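Why do trees have rings?

Have you ever found a tree stump in the woods and tried to count the circles on it? If you have, you were reading a diary! A tree can't hold a pencil, but it writes something down every single year of its life, and once you know how the writing works you'll never walk past a log pile in the same way again.

How a tree gets fatter

You grow all over. Your arms get longer, your feet get bigger, your nose grows too. A tree is different. It gets taller only at the tips of its branches, and it gets fatter only in one very thin layer just under the bark. That layer is called the cambium (say it KAM-bee-um). It's so thin you'd struggle to see it, and it goes all the way round the trunk like a sock.

In spring, when there's plenty of rain and the days are getting longer, the cambium gets busy. It makes big, wide cells with lots of room for water to travel up to the new leaves. This wood is pale. Later in the summer things slow down, and the cells it makes are small and squashed together with thick walls. This wood is darker. By December, in a country like Ireland or Britain, the cambium has stopped completely and the tree is having a rest.

Then spring comes and off it goes again. One pale band and one dark band make one ring, and one ring is one year.

So is the oldest part on the outside or the inside?

The inside! This catches lots of people out. The very middle of the trunk is the wood the tree made when it was a baby, perhaps no thicker than your finger. Every year since then it has put on a new coat over the top of all the old ones. The newest ring is the one right beside the bark.

Good years and hungry years

Rings aren't all the same width, and this is my favourite bit. In a warm, wet year a tree may grow a lovely fat ring. In a dry year it may only manage a skinny one. If caterpillars eat most of its leaves, you might see a thin ring for that too. A tree growing on a steep slope often has rings that are wider on one side, so the middle isn't in the middle at all!

Fires can leave marks as well. If a fire burns part of the bark and the tree survives, it slowly grows new wood over the scar, and the scar stays hidden inside for as long as the tree stands.

The people who read rings

Scientists who study tree rings are called dendrochronologists. It's a monster of a word, but it breaks up nicely: dendro means tree, chrono means time, and the -ologist part means somebody who studies it. Try saying it three times quickly.

They don't need to chop the tree down. They use a hollow drill called an increment borer, which takes out a core of wood as thin as a drinking straw. All the rings are there in a row, like stripes on a stick of rock.

Siobhán Quinlan looks after the wood collection at the Undach Museum, and she let our class hold one of her cores (with very clean hands). It came from an oak that started growing in 1760. Her oldest piece is a beam from a barn at Buckley, and its outermost ring grew in 1229. She worked that out by matching its pattern of fat and thin rings with the patterns in other old timbers, a bit like lining up barcodes. Nearly 800 years old, and it still smells of wood when you sand it!

Finding rings indoors

You don't need a forest for this. Anything with wood grain on it will do — a door, a shelf, a chopping board, even a wooden spoon.
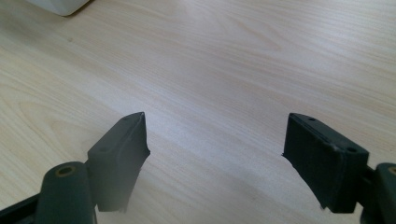 Grain is what you get when rings are sliced a different way. Cut straight across a trunk and you see circles, but cut along its length and the same rings turn into lines, stripes and long loops. Look at the left side of the pale tabletop and you'll find darker tan lines curving one inside another, a bit like the lines on a map that show you the shape of a hill. Loops like these come from a cut that runs lengthways through the curved layers of the tree. If the cut goes straight through the middle of the trunk instead, the lines come out much straighter.

Some tables have a thin sheet of real wood glued on top, called veneer, and some have a printed pattern that copies wood. A good clue is the edge. On a solid plank, the grain carries on over the side.

Have a go: grain rubbings

You will need thin paper, a wax crayon with its wrapper peeled off, and a rough old piece of wood (ask first!).

Lay the paper on the wood and hold it still with one hand. Rub gently with the side of the crayon. Smooth, varnished wood won't work very well, so try a fence post or a weathered bench. Oisín Mac Suibhne in our class did his on a gatepost and got a knot that looked just like an owl's eye.

A knot, by the way, is the place where a branch once joined the trunk. See how the lines bend round it?

Words to remember

Cambium: the thin growing layer under the bark.
Core: a thin stick of wood taken out of a tree to show its rings.
Grain: the pattern of lines you see on cut wood.
Veneer: a thin sheet of wood glued on to something else.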